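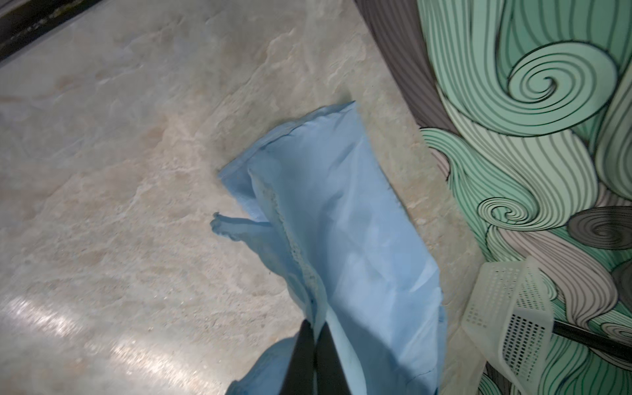
Usska two-arm teaching station

Hi, I'm Tamunoemi Garba and I look after the teaching kits at Codside. Usska is the one I get the most mail about, so I've put my usual answers on one page.

It's a bench-size enclosure with two arms mounted side by side on one rail. You sit out front holding a pair of hand controllers, one for each arm, and you do the job yourself. The arms copy you, the cameras and joint readings get recorded, and at the end you've got a demonstration your learning software can use. You don't write any motion code for that part (I wouldn't enjoy it either).

Most of our customers are teaching it to handle cloth, and cloth is hard! A shirt never lands the same way twice, so a fixed list of positions gets you nowhere and you really do need a person making small decisions the whole way through. I like to start people on the sleeves. Take the cuff near the buttons, lift until the fabric hangs, and then wait a second for it to stop swinging before you bring the other arm in.
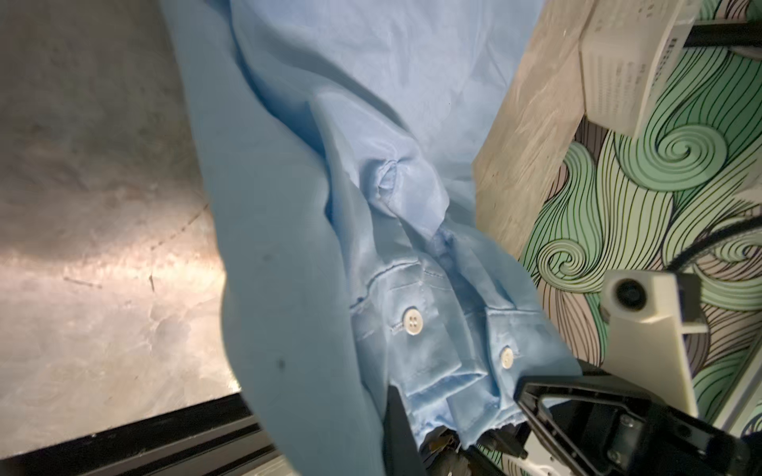
New operators nearly always squeeze too hard, and I did too. The controller has a spring trigger, and you only need enough pull to keep the cuff from sliding away. If you pull it all the way, the recording fills up with a death grip that your model will happily learn. We turned the default force down in February and I still like it one notch lower than that.

The other thing that trips people up is looking at the wrong place. You can watch the arms directly, but the wrist cameras show you the fold you're about to pinch, and they're also part of what your model is going to see. If you can't tell from the wrist view what you're grabbing, I'd move and come at it from another side.

How long does it take to learn? My colleague Chibuzor Nnaji runs our training days, and he has people recording keepers in around 13 tries. I'd plan on 80 good demonstrations before you train anything on a single garment, and more if you want it to cope with collars. Both arms working the same bunch of fabric is the part that needs the most practice, so leave that until your hands have settled down.
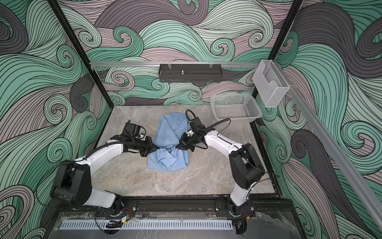 What comes in the kit

Two arms with parallel grippers, already mounted on the rail
Two hand controllers with spring triggers
A camera for each wrist, plus one fixed camera over the work surface
Skikico recording software, 3 seats
Patterned wall panels (plain ones on request, same price)

Renting one

The rental is $739 a month and that includes a remote setup call with me or Chibuzor. Shipping is extra. If you already own the older Odukoya controllers, keep them! They plug straight in and we'll take the new pair off your bill. Write to the Codside kits desk and tell me what you're hoping to fold.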